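The stone magazine at Lamont has outlasted the fort it served, the town that grew up beside the fort, and most of the paper that recorded either one. Kirsty Gourlay has spent much of her working life on what paper is left. Her book on the militia stores of the Sallonia valley comes out in February, and she spoke with us on a Friday morning at her kitchen table, with photocopies of the quartermaster's ledger stacked on the chair next to her.

The ledger runs to 300 pages. It was kept by a clerk named Euan Dow, who wrote a small, slanting hand and seldom used punctuation.

"People expect battles," Gourlay said. "Dow gives you flour. He gives you shoe leather, candles, rope, and what the carter was owed. The fort was only attacked once, and he spends two lines on it. Then he goes back to a dispute over salt."

The dispute over salt takes up a whole chapter in the book. In the fort's second winter the garrison was supposed to receive 100 bushels from a merchant named Alistair Jardine, who had the supply contract. The salt came late and short. Jardine blamed the river. The commander blamed Jardine and held back payment, and both men wrote to the governor's council.

"I don't think Jardine was a crook," Gourlay said. "He was carrying the colony's debts on his own books, and he had been doing it for years. The council paid him in tobacco notes when it paid him at all. If you read his letters in order, you can watch him run out of patience."

She found those letters by accident. They had been filed with the papers of a later family at the county record office, in a box labeled as deeds. Finlay Sutherland, the archivist there, pulled the box for her while she was looking for a property line.

"Finlay brought it over and said it might be nothing," she said. "I missed lunch and then I missed my bus."

The ledger lists 3156 pounds of powder at its highest point. Gourlay does not believe the figure. The magazine's inner room could have held that much, she said, but the carting bills do not support it, and the commander had good reason to make the place sound stronger than it was. Her own reading is that Dow copied down the number he was given.

"He was 13 months behind on his wages at that point," she said. "I wouldn't have argued either."

Not everyone agrees. Ksawery Wilczyńska, who wrote an earlier study of the valley's roads, has argued that a second carting route ran over the ridge and left no bills because the work was done by men paying off a road tax. Gourlay takes the argument seriously and prints part of their correspondence in an appendix.

"Ksawery walked that ridge and I didn't," she said. "There is a track. I just can't put a powder barrel on it."

She was more certain about why the fort closed. The traders moved their business downriver, the council stopped voting money for repairs, and the last entries in the ledger are sales. Dow sold the benches, the kettles and the gate hinges. The final page is signed and has no closing remark.

Asked what she plans to work on next, Gourlay said she would like to find out what happened to Dow. A man of that name leased a mill two counties over, four years after the fort was sold off.

"It could be him," she said. "The handwriting on the lease is terrible, so I have hopes."

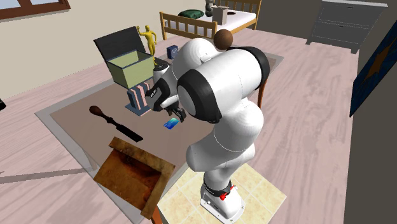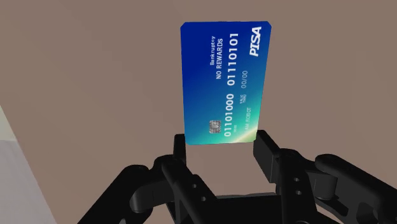

Filed under: Books and Local History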